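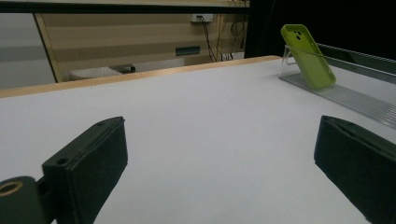
Lime-green phone case on a clear acrylic stand, white tabletop.

The Ziltdale site opened its cleanroom corridor to visitors for one afternoon in May. Groups of up to 13 were taken past the deposition bay, the wire-bonding room and the cryostat hall, with 30 minutes allowed for each circuit.

Most of the talk concerned the Helunier chip, a spin-qubit device patterned on isotopically purified silicon. The present layout has five qubits and 107 bond pads – the pads take up far more area than the qubits do. Staff said wiring density is the main limit on the next version.

The Balogh refrigerator was warm for maintenance, so the stages could be seen with the shields off. Coax lines are being replaced with flexible ribbon from the 4 K plate down.

Questions on yield were referred to the Clakuvden group, which handles wafer testing. The last circuit left at 4 p.m.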